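Robot club, the summer edition
Jan 5, 2021

Well, happy new year to everyone who still reads this thing. I promised in December that I'd write up how the club was going, and then there was pavlova, and then there was the cricket, so you're getting it now.

For those who've just wandered in, I help out with a student robotics club in Jindier. We have 11 kids on the books, most of them in high school, and over the holidays the school is locked up, so we work at people's houses. It's cosier than the lab and the snacks are miles better. This year's project is called Kettle (the kids voted, and I lost), and the job is sorting fruit. Pick up a piece, pop it in the box, go back for the next one. It sounds like something a toddler could manage, and a toddler would do it beautifully, which is what makes it such a good project for teenagers who think they know everything.

Before any motor turns, we do it all by hand. You hold the gripper, you squeeze, you put the fruit away, and you do it again until your wrist complains. We aim for 15 goes each before swapping over, and I'm a stickler about it.
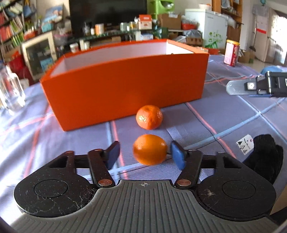
Ans Dekker has been our mentor for 2 years now and she has the patience of a saint. Her big thing is the approach. The kids all want to rush in and grab, and she has them slow right down, line up the fingers and only then close. I've started doing it with my own coffee mug – it's a bit of a sickness.

My own group is writing the notes that go with each run, and I'm so proud of them! They argued for a whole afternoon over whether a dropped mandarin counts as a failed pick or a failed place. I made toasties and stayed out of it.

We're entering the Cariditz challenge again once term is back, in the junior section, with 2 teams this time if I can find another parent with a big car. Do sing out if that's you.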